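The council had 136 emails about the name by the time Nahom Gebretsadik drove back into Drimmont. He had read the weather there for eight years, and people still waved at him in the grocery store. Now they waved a little less.

He parked across from the gate. BOSISARI ESTATES, it said, in brass. The developer had bought the old Flivberg orchard in May and renamed the road along with it.

Four letters were missing. A deputy was writing that down.

"You were out here last night," the deputy said.

"I walk at night."

"With a screwdriver?"

Nahom said he had been home by ten. He had made soup and gone to bed. The deputy wrote that down too.
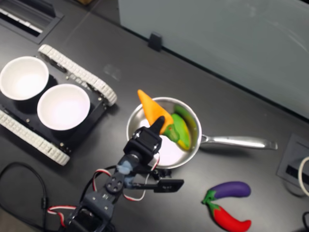

Hadgu said it was a poor use of a deputy, four brass letters, when the road itself had a hole in it you could lose a tire in. The deputy said he didn't handle roads.

"Did you see anyone?" he asked.

"I saw a truck," Hadgu said. "I see a lot of trucks."

The deputy closed his notebook and told them both the station had video from the gate. He would look at it after lunch. Then he drove off, slowly, around the hole.

Nahom stood with his hands in his coat. The letters were at home in the drawer with the dish towels. He had meant to take all eight, but his fingers got cold.

"You should call a lawyer," Hadgu said.

"I should call the council first."

"They won't change it."

"No," Nahom said, and went to find his phone.

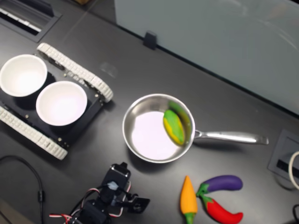 ## After Lunch

The deputy came to the house at two. Nahom had already put the letters on the porch rail, in order, and left the door open.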